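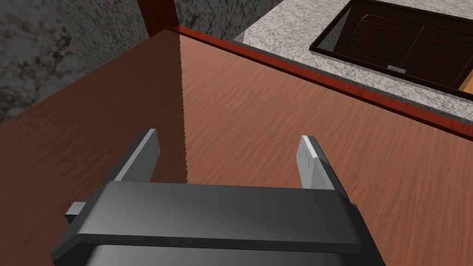 Simulated wrist camera: jagged shadow across my table, and the gripper misses on that side

Posted by Asmaa Nasr in Home Builds > Simulation and software

Hello everyone, and sorry in advance for the length, I do go on a bit. I'm building a small arm at home, on a bench at the end of my laundry room, and before I let it anywhere near real dishes I've been practicing with it in a simulated kitchen on my computer. The arm is a Skaro kit with a parallel two-finger gripper, and the simulator is Vernum, which a friend at our shared workshop in Merkport set me up with back in February. I've loved every minute of it, even the bad ones!

My trouble is with the wooden table. There's a big dark shadow over the left part of it, and where the shadow meets the bright wood the edge is all teeth, like the blade of a saw. The light comes in from the upper right. In the view from the wrist the left finger sits right on that boundary and the right finger is out in the bright part.

I trained a little picking model on 600 tries, all of them with small blocks placed on the bright side (silly of me, I know). It does nicely there. Move the block into the dark part and the gripper drifts off toward the edge of the shadow and closes on nothing, over and over. I've also noticed that the pad on the right finger comes out much brighter than the left one, and I can't decide if that matters.

So I suppose I have two things to ask. How do I get rid of the saw teeth, and is the shadow really what's throwing off my picks, or should I be looking somewhere else? I've already reinstalled everything once and would love not to do it again.

Thank you all so much, this place has been a lifeline.

Leif Isaksson

turn shadows off. fixed it for me. render settings, one checkbox, and it runs faster too

Tyra Rønning

Hi Asmaa, what a fun project, and please don't reinstall anything, you haven't broken it!

Those teeth are very common. Your simulator draws the scene once from where the light is and stores the result as a sort of picture called a shadow map, and then it looks up every spot on the table in that picture to see if it's lit. If the picture is small and has to cover the whole kitchen, each little square of it lands on a good big patch of your tabletop, and you see the squares as steps along the edge. A wrist camera hovering just over the wood makes them look even worse.

Try these in order, and stop when you're happy:

Open the light's settings and look for the shadow map size. Raise it one notch at a time and watch your frame rate as you go. My old laptop got very grumpy at the top setting, so I stay one below it.

Next, shrink the area the light has to cover. This made the bigger difference for me. Mine was set up to shade a whole house when all I cared about was one table and a bit of counter, and pulling it in cleaned up the edge beautifully without costing anything.

If there's an option for soft shadows, switch it on last. It only blurs the steps, but a blurred edge is closer to what you'll get from a real lamp anyway.

Now for the picking. I'd guess the shadow is part of it, but only because your model has never had to reach into one. Fixing the teeth alone won't cure that. I would record more tries with blocks all over the table, dark side included, and move the light between runs so the shadow doesn't always fall in the same place. I did 3000 for mine, which took most of a weekend with the computer humming away while I gardened. You can probably get away with fewer. Change the brightness a little as well while you're in there.

About the finger pads, I wouldn't worry. The light is coming from one side, so one inner face catches more of it than the other. Once you're moving the light around, the model will see it both ways.

I'd go gently on Leif's suggestion, by the way. It's a good quick test (turn shadows off, run 15 picks on the left side, and see what changes), but if you train that way and your laundry room has a window, you'll be back here with the same question about the real arm.

Yutong Xue

Agree with Tyra on nearly all of it. One more thing to check before you spend a weekend recording: put a block on the left and drive the gripper to it by typing in the coordinates, with the model switched off completely. I had a Forsberg arm that missed on one side for weeks and I was certain it was the lighting. I had the camera mount rotated by 3 degrees in the robot file. Everything near the middle was fine and the error grew as I went outward, so it looked for all the world like a vision problem.

If the typed-in move lands on the block, your geometry is good and you can go ahead with the shadow work. If it lands to one side, fix the mount first, and then redo your recordings, sorry to say, at least if the camera pose goes into your training data.

Also, save a copy of your light settings before changing them. In my version the reset button puts back the factory ones and not the ones you had.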